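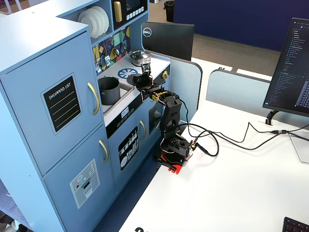 Why does the same stained glass window look different in the morning and in the afternoon?

Most of the color comes from light passing through the glass, so the window changes with the angle and strength of the daylight behind it. An east window in a church is brightest at the early service and much duller by evening prayer.

Handout 2: Looking at Church Windows
Parish Arts Course, Thursday, September 3, 2020
Notes by Elisa Vitale

Please read these before the visit to the Isine chapel. Bring a pencil and the floor plan from Handout 1.

1. Some words we will use

Came: the strip of lead that holds two pieces of glass together. In section it looks like a letter H lying on its side.

Pot metal: glass colored all the way through while it was molten. In spite of the name, there is no metal sheet involved.

Flashed glass: clear or pale glass with a thin layer of strong color on one side. Ruby red is often made this way, as a solid red sheet of normal thickness can look almost black.

Silver stain: a silver compound painted on the glass and fired. It gives yellows from pale lemon to deep amber. Artists used it for hair, crowns and halos, often on the same piece of glass as a white face.

Tracery: the stone pattern in the top of a Gothic window. The small openings are filled with their own glass, and these are easy to miss from the floor.

2. How a window is put together

The artist starts with a small colored sketch and then draws a full-size cartoon. The cartoon shows every lead line. Glass is cut to the pattern, painted where needed and fired in a kiln. The pieces are then leaded up on a bench, the joints are soldered, and cement is brushed under the leads to keep out the rain.

A large window is made as several panels. Look for the horizontal bars. They carry the weight, and a good designer plans around them – a bar across a face is usually a sign that something was moved or altered later.

3. The Isine windows

The nave has six windows. The Graltura studio made the four on the south side, and the parish paid for them over several years. The largest, the Wedding at Cana, has 374 pieces of glass. The Good Samaritan next to it has 159, and you will see how much heavier and calmer it looks. The remaining two on the south side are the Sower and the Lost Sheep.

The two north windows are older. Their makers are not recorded. One has plain quarries (small diamond panes) with a painted border, and the other shows St. Martin dividing his cloak. The St. Martin window was taken out for releading and put back in June. Hye-jin Jin wrote the report on that work, and a copy is in the course folder. Her section on the replaced border pieces starts on page 151 of the folder, after the floor plans.

4. What to do on the visit

Choose one window and stay with it for at least ten minutes. Sit down if you can. Write down the colors first and leave the subject for later. Then mark on your plan which way the window faces and what the weather is doing.

Find one place where the lead line follows the drawing, such as the edge of a sleeve, and one place where it cuts across it. Note any inscription exactly as it is spelled – donor names sit in the bottom panel and are sometimes hidden behind the radiators.

Do not touch the glass. Old paint can come off on a fingertip.

5. For next time

Write one page on your window. Those who can't make the visit may use the Clivov slides, numbers 100 and up, and should say so at the top of the page. We will begin with halos and then move on to donor portraits.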